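Monthly Bench and Storage Inspection – Checklist with Comments
Lacson Building, Ground Floor Workroom
Period: May
Inspected by: Béla Hegyi
Reviewed by: Margus Mägi
Form in use: General Workplace, short version

Scope

This inspection covers the papered bench bay, the hand tool store, the two general benches, the floor and walkways, and the exit route to the yard. The kitchen and the upstairs offices are covered by the Kelletti schedule and should not be reported on this sheet.

Each item is marked Satisfactory, Action or Not inspected. Comments are given where the mark alone would not be sufficient for the person carrying out the work. Actions are to be closed by the holder named beside them and signed off by Mr Mägi.

Section 1. Surfaces and coverings

1.1 Bench covering clean and lying flat
Satisfactory. The white printed covering in the papered bay was checked by hand along its edges. The line drawings make small debris hard to pick out, particularly dark swarf and short lengths of thread. Users are reminded to wipe the whole surface at the end of a session and to include the back corners.

1.2 Wall coverings secure
Satisfactory, with comment. The butterfly wallpaper was checked by hand at the lower edges and at the corners. One seam on the right wall has begun to lift behind the upright. It presents no hazard at present and should be pasted down at the next convenient opportunity. Holder: B. Hegyi.

1.3 Coverings free of tape residue
Action. Residue from masking tape was felt near the front of the covering. Warm water and a mild soap are to be used. Solvent cleaners must not be used on the printed surface, as the print on the previous covering was damaged in this way.

Section 2. Framework and fixings

2.1 Frame members tight at all joints
Satisfactory. All corner joints on the aluminium frame were tested with a key. One fixing on the rear horizontal bar took a further quarter turn.

2.2 Exposed ends capped or otherwise made safe
Action. An end cap is missing at low level on the outside of the frame, where it faces the walkway. Replacement caps are held in the Bindberg drawer, second from the top. Holder: B. Hegyi.

2.3 Hanging storage secure and not overloaded
Satisfactory. The white wire mesh basket on the back wall was lifted and released to test its fixing. It is suitable for light, soft items only. Hand tools, batteries and glass containers are not to be placed in it under any circumstances. A request was received for a second basket on the same bar – this is not approved until the bar has been checked for the additional load.

2.4 No sharp wire ends
Satisfactory.

Section 3. Loose items and trays

3.1 Small tools kept in a tray when not in the hand
Satisfactory. Use of the rounded yellow tray has improved matters considerably since the last inspection. Tools placed on the bare covering tend to slide when the bench is knocked, and a tray with a raised rim prevents them from reaching the floor.

3.2 Trays sound, with no splits or sharp edges
Satisfactory, with comment. The plastic tray has a slight surface mark on its floor, which was examined and found not to go through. The rim is intact. The tray may remain in use.

3.3 Tape measures in good order
Satisfactory. The blade lock on the yellow tape measure holds at full extension and the end hook is firmly riveted. Measures should be put away with the blade fully drawn in and the lock on. The wrist strap is to be laid inside the tray. A strap hanging over a bench edge can be caught by a sleeve or a passing trolley, and one measure was lost to a fall from bench height for this reason in the winter.

3.4 Plants and decorative items
Satisfactory, with comment. One small succulent in a white pot is permitted towards the back of the bay. It is to be watered at the sink and returned once it has drained. No further plants are to be added to any bench without agreement.

3.5 Cables laid so as not to snag
Action. Cables on the bench are to be gathered towards the rear wherever their length allows and should not run across the part of the surface where hands are working. Prokis clips are available from the store on request. Holder: M. Mägi.

Record photographs, papered bench bay and tool tray

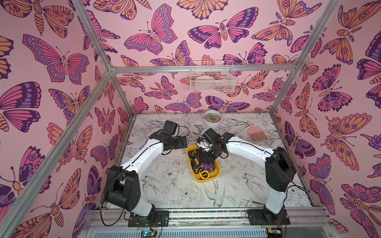
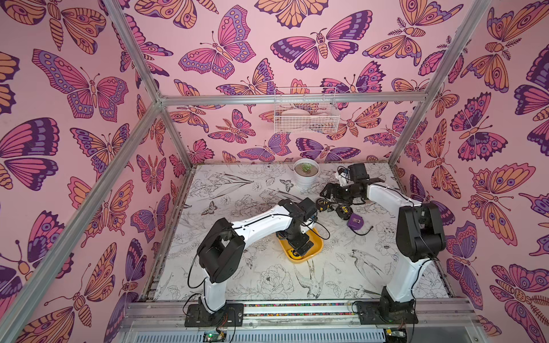
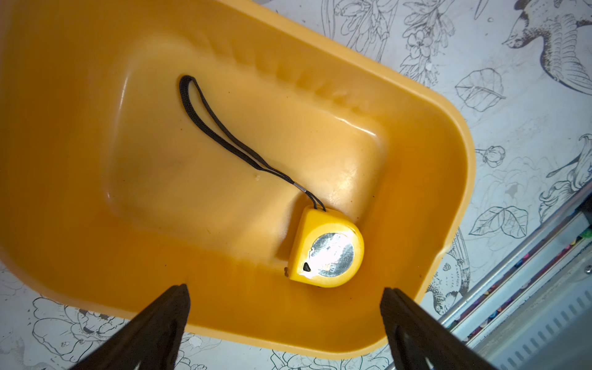
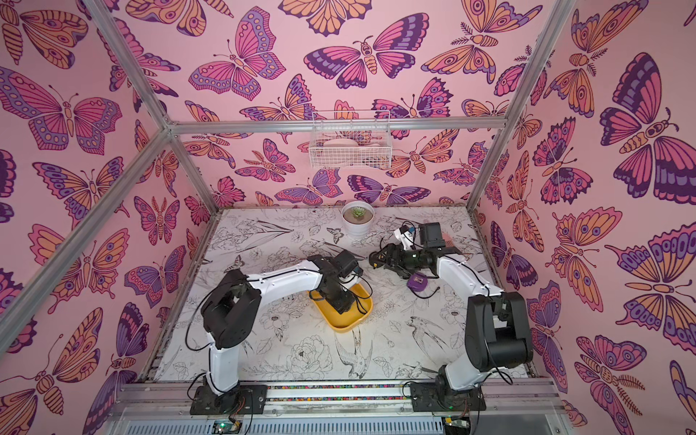
Photographs: Béla Hegyi / Lacson Building inspection record

Section 4. Floor, walkways and exit

4.1 Walkway clear to full marked width
Action. Two cartons of Kelletti stock were standing inside the yellow line near the yard door. They were moved during the inspection. The same item was raised last month and is now to be checked every Tuesday before the room is opened.

4.2 Floor dry and free of trailing leads
Satisfactory.

4.3 Exit door opens freely from inside
Satisfactory. The door was opened and closed six times without sticking.

4.4 Extinguisher in place, pin and seal intact
Satisfactory. The bracket label reads 2,752, which agrees with the register.

Section 5. Lighting and housekeeping

5.1 Lighting adequate at bench height
Satisfactory. A reading was not taken on this occasion.

5.2 Waste bins emptied
Satisfactory. Metal offcuts had been placed in the paper bin and were removed. Labels for both bins have been ordered.

5.3 First aid box complete
Action. Small plasters are below the minimum of 11. Holder: M. Mägi.

Actions carried forward

Items 1.3, 2.2, 3.5, 4.1 and 5.3 are to be closed within nine working days. Item 1.2 is noted for attention and carries no closing date. Completed actions should be initialled on the copy held beside the workroom door, and the office copy will be updated from it.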